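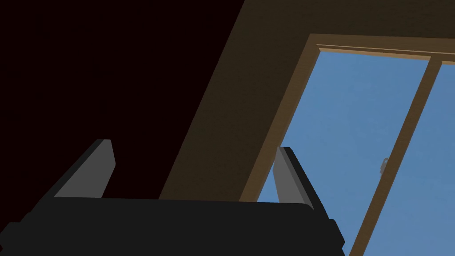
Main page Contents Recent changes Help

Search this site Go

Plondix Open Day

The Plondix Open Day is a public demonstration of household robotics held in the town of Uren by the software firm Plondix. Most of the programme is given over to simulated robots working inside a computer model of a house, which visitors watch on large screens and can, at certain times, control for themselves. The first open day took place in July and was meant as a single event. The second was held on January 8, 2026 at Đàm Hall, and drew 137 visitors.

Background

Plondix was set up by Nusrat Qureshi and Tuấn Diệp, who had met while working on warehouse conveyor controls. The firm writes software for testing robot arms before they are tried on real equipment. Its main product is Lorkano, a set of simulated rooms with doors, windows, cupboards and loose objects that a robot model can touch and move.

For its first years the firm had little contact with the public. Its office in Uren is above a row of shops and has no space for visitors. According to a short history printed in the open day programme, the idea came from a school careers morning at which Diệp left a simulated kitchen running on a laptop and pupils queued to try the controls. Qureshi then proposed a day on which anyone in the town could do the same with better screens and more time.

The July event was held in the function room of a hotel. It was overcrowded by the middle of the morning and the single projector failed twice. The firm moved to Đàm Hall for the second open day. The hall has seating for 200, a side room and a separate entrance for step-free access.

Programme

The day is divided into a talk, a run of staged demonstrations and a hands-on period. The talk is given twice, morning and afternoon, so that people arriving late do not miss it. At the second open day it was given by Qureshi in the morning and by Định Trương in the afternoon. Trương is responsible for the contact model in Lorkano, the part of the software that works out what happens when two surfaces meet. His version of the talk was longer and had more to say about friction.

Demonstrations

The demonstrations take place in a simulated house with wooden floors and wood-framed windows. The robot used is a two-armed model with a white body and a black parallel gripper at the end of each arm. A parallel gripper has two fingers that close towards each other, and is one of the simpler kinds of robot hand. 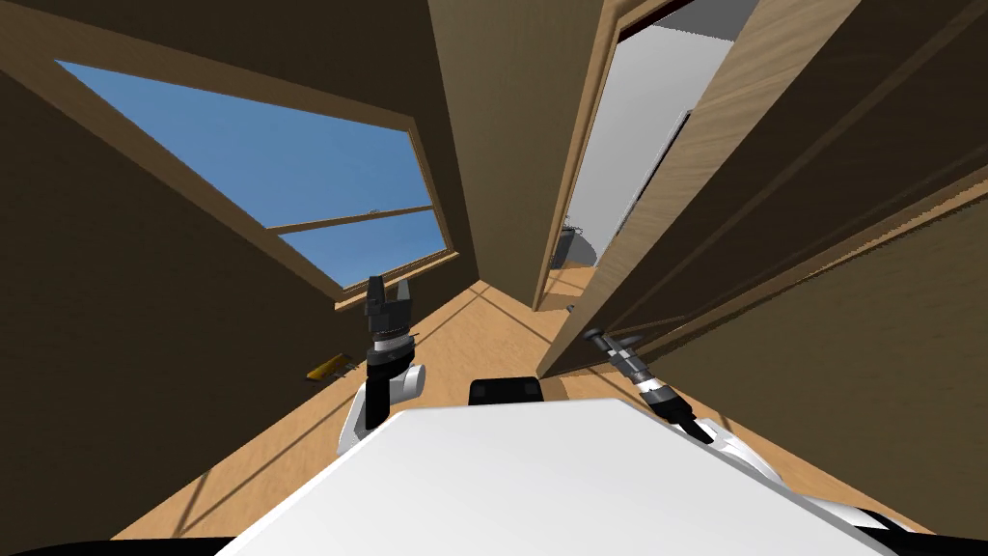 The two-armed robot model with its grippers raised, near a window and an open door.

Visitors are shown the house from several viewpoints. Some are close to a gripper, and others look over the body of the robot towards its arms. The view often tilts sharply, and a line in the printed programme advises people who are prone to motion sickness to sit towards the back. At the second open day the screens in the main hall were switched between viewpoints by Trinh Sầm, who also spoke over the demonstrations and took questions between them.

Four kinds of task were on the programme:

- Reaching for a window handle and turning it
- Opening an inside door and moving through the doorway
- Picking up a small object from the floor
- Passing an object from one gripper to the other

Each task was run several times from different starting positions. Sầm told the audience beforehand that no failed attempts would be skipped. The handle task failed on its first three runs, as the fingers closed too early and slid off. The door task went more smoothly, though on one run the robot pulled the door against its own arm and stopped. The software treats a collision of this kind as the end of an attempt, and the run was restarted from a saved position.

The passing task was the longest of the four and was cut from the afternoon session to make room for questions.

Hands-on period

In the side room, visitors could move the simulated arms using hand controllers connected to desktop computers. Sessions were limited to 16 minutes each and were booked on a paper sheet at the entrance. Children under ten had to be with an adult. The period was run by Trinh La, who had prepared a shorter set of tasks with a larger door handle and a slower arm.

The controls were mapped so that each hand moved one arm, with a trigger to close the gripper. La had written a one-page guide, copies of which were kept by each machine. It told beginners to practise opening and closing the fingers before moving the arm at all, and to use small movements close to walls. It also warned that the left and right arms appear on the expected sides only when the viewpoint is behind the robot. In other views they may be swapped, and this was the most common cause of confusion during the day.

Recorded sessions were kept only if the visitor signed a form agreeing to it. The firm uses recordings of this sort to compare how people and programs go about the same task. Visitors who preferred not to sign had the same time at the controls.

Use of simulation

There were no physical robots at either open day. This has been the main point of discussion about the event. Some of those who came in July had expected to see machines on the floor, and the posters for the second event were changed to include the words "on screen". Qureshi covered the subject in her talk. She said that a real arm is slow to reset, needs a guarded area and can be damaged by a bad command, while a simulated one can be returned to its starting place at once. Before the second open day the firm's staff had run the window task 2,000 times overnight with small changes to the position of the robot, a test which would be hard to arrange with real windows.

She also spoke about the limits of the method. Surfaces in a simulated house are cleaner and more regular than those in a lived-in one. Hinges do not stiffen unless someone has written that in. Daylight in the model is plain and even, and a program that relies on what it sees may do worse under real weather. Trương added in the afternoon that thin and soft objects remain difficult, and that Lorkano had no curtains at that time for this reason.

Reception

A comment book was left by the door of the main hall. Several entries asked for longer sessions at the controls, and others for a quieter room - the side room was next to the tea counter. One visitor, a retired joiner, wrote that the windows in the model had no sensible means of being kept open in a wind. Diệp replied underneath that a stay would be added to the next version. A window stay later appeared in the Lorkano release notes.

The question sessions ran over on both occasions. Common subjects were the cost of a household robot, whether one could help a person living alone, and what would happen in a power cut. Plondix does not make robots, and its staff gave general answers to the first of these. On the second, Sầm said that opening doors and picking things up from the floor had been put on the programme with such homes in mind, but that none of the work shown was ready for use in one.

Organisation and access

Entry is free and does not need to be booked, apart from the hands-on sessions. The talk is captioned on a side screen. For the second open day the hall lights were kept at half strength during demonstrations after complaints in July that people could not find their seats in the dark.

The cost of the hall is met by Plondix. Tea and cakes are sold by the hall itself, and the money goes towards its roof.

Later events

A third open day has been discussed but no date has been given. Diệp has said that he would like it to include a shared task, in which two visitors each control one arm of the same robot. An early form of this was tried by staff after the hall had closed to the public, using the passing task dropped from the afternoon programme.

See also

Parallel gripper
Robot simulation
Remote operation
Uren

This site uses cookies to remember your reading settings. Accept Manage choices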